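斯特恩波特民间音乐合奏团(Sturnport)常见问题

本页汇总了团员、新报名者及场地合作方向秘书处提出较多的问题。各项规定以当季章程为准,如本页内容与章程不一致,请依章程执行。

一、报名与资格

问:哪些乐器可以报名参加合奏?
答:合奏团现设吉他、曼陀林、小提琴、手风琴、木笛及低音提琴六个声部。其他原声乐器可提出申请,由音乐总监阿基尔·哈塔克(Aqeel Khattak)视当季曲目决定是否接纳。电声乐器原则上不编入合奏,但可参加春季的开放排练。

问:不识五线谱能否参加?
答:可以。多数曲目同时提供五线谱与和弦谱,吉他和曼陀林声部另附六线谱或四线谱。依靠听觉学习曲调的团员,可在排练前向秘书处索取慢速示范录音。小提琴声部因分部较细,申请人须具备基本识谱能力。

问:是否需要面试?
答:新团员须参加一次试奏,时长为10分钟。申请人自选一首传统曲调,速度与调性不限,另由声部长现场指定一段短句进行模奏。试奏结果以书面形式通知,未获录取者可在下一季重新申请。

问:未成年人可以报名吗?
答:年满十四周岁者可以报名,须由监护人在报名表上签字。未成年团员参加晚间排练时,监护人应按时接送,合奏团不提供陪同服务。

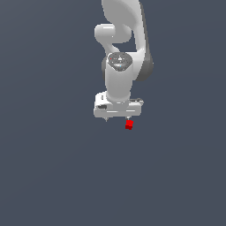

问:冬季音乐会的曲目由谁决定?
答:曲目由音乐总监拟定初稿,各声部长于秋季首次排练前提出意见,定稿后一并发给全体团员。传统颂歌与舞曲的比例每年有所调整,通常保留至少两首团员熟悉的旧曲,供观众合唱使用。团员如有推荐曲目,请随附出处及可供查阅的乐谱,口头推荐不列入讨论。

二、排练安排

问:排练在何处举行?
答:常规排练在乌略亚厅(Ulloa)二层举行,分声部排练使用同层的小教室。厅内备有谱架和座椅,脚踏、支架、调音器及备用琴弦由团员自备。大型乐器可在排练期间寄存于走廊储物间,寄存过夜须事先登记。

问:允许缺席几次?
答:每季允许缺席2次,须在排练当日中午以前通知声部长。缺席超过规定次数者,仍可参加排练,但是否登台由音乐总监决定。带妆彩排不得缺席。

问:可否通过网络参加排练?
答:合奏部分不提供网络参加方式。网络传输存在延迟,多人同时演奏时难以保持节拍一致。因旅行或疾病暂时不能到场的团员,可按照声部录音自行练习,并将自己的录音交给声部长听取意见。

问:乐谱可以复印或转发吗?
答:传统曲调中属于公有领域的部分可自由复制。由弗莱纳德谱社(Flenard)提供的改编谱仅授权本团排练和演出使用,团员不得向团外转发,退团时应予归还或销毁。如对某份乐谱的授权范围有疑问,请在使用前向秘书处查询。

问:排练前应如何调音?
答:全团以手风琴的A音为准。弦乐及弹拨声部应在排练开始前完成调音,木笛声部应先行吹奏数分钟,待音高稳定后再作校对。冬季进入厅内后,请将琴盒静置片刻,待乐器适应室温再取出。

三、家庭录音合辑

问:什么是家庭录音合辑?
答:合辑是本团为未能到场的听众制作的节日节目。每位参加者在家中按照统一的导引音轨录制自己的声部,由制作人员合成后在本团网页播出。本季合辑题为《米尔卡万斯之夜》(Mirkavance),收录颂歌、圆舞曲及一首由团员改编的摇篮曲。

问:录音有哪些技术要求?
答:请使用不压缩的音频格式,单声道或立体声均可,全程佩戴耳机收听导引音轨,避免导引声漏入话筒。录音文件开头须保留导引音轨中的四下预备拍,以便对齐。请勿自行添加混响、均衡或降噪处理。话筒与吉他或曼陀林的距离以一臂以内为宜,不要正对音孔。

问:视频部分有何要求?
答:视频为自愿提交,不提交视频者仍可收入音频合辑。手机横向放置并固定即可,无须专业设备。
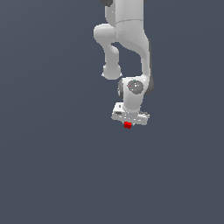

问:视频的背景与取景应当如何安排?
答:参加者应坐在光线均匀的位置,面向窗户或灯具,避免背后有强光。合成画面将把多位演奏者并列显示,背景越简单,观众越容易看清指法与运弓。纯净的深色背景上没有其他物件,浅色主体的轮廓便十分清楚;家中拍摄可用素色墙面或悬挂布幔取得相近的效果。但画面下半部不宜完全留空,请将双手和乐器置于画面中部,头顶只留少许空间。着装以单色为宜,细密条纹经压缩后容易产生闪烁。

问:一个声部可以提交多次录音吗?
答:同一曲目请只提交一份最终录音。如提交后发现错误,可在截止前以新文件替换,文件名末尾注明“更正”字样。制作人员不负责从多份录音中代为挑选或拼接。

问:合辑何时播出?
答:合辑于12月26日在本团网页播出,播出后继续开放收听至次年3月。参加者将提前收到试听链接,试听期间仅就声部遗漏、署名错误等事项受理更正,不再调整音量比例与曲序。

四、费用与票务

问:团员需要缴纳哪些费用?
答:每季团费为44镑,用于支付场地、乐谱授权及音响租用费用。学生凭有效证件减半。中途加入者按剩余排练次数折算,试奏不收取费用。家庭录音合辑的参加者无须另行缴费。

问:退出后团费能否退还?
答:首次排练前退出者,团费全额退还;首次排练后因疾病或迁居退出者,可提出书面申请,按剩余排练次数酌情退还。其他情形不予退还。

问:音乐会门票如何购买?
答:门票可在乌略亚厅售票窗口购买,亦可通过本团网页预订。每位团员可预留两张亲友票,逾期未取者转为公开发售。座位不对号,轮椅席位须事先预订,陪同人员免票。

五、其他事项

问:合奏团成立于何时?
答:合奏团成立于2000年,最初为曼陀林与吉他的小型合奏,其后陆续增设小提琴、手风琴等声部。早期节目单可在秘书处查阅,不外借。

问:可否邀请合奏团到社区或学校演出?
答:可以。请以书面形式说明日期、场地面积、预计听众人数以及现场有无扩音设备。小型编组演出由声部长协调,全团外出演出须经音乐总监同意。节日期间申请较多,秘书处按收到申请的先后顺序答复。

问:演出时观众可以录像吗?
答:观众可在加演曲目时拍摄,其余时间请勿录音录像,亦请关闭闪光灯。团员如需留存资料,可向秘书处申请本团录制的版本,仅供个人使用。

问:如何与秘书处联络?
答:请通过本团网页的联络表格提交问题,并注明姓名与所属声部。排练当日的紧急事项请直接联系声部长。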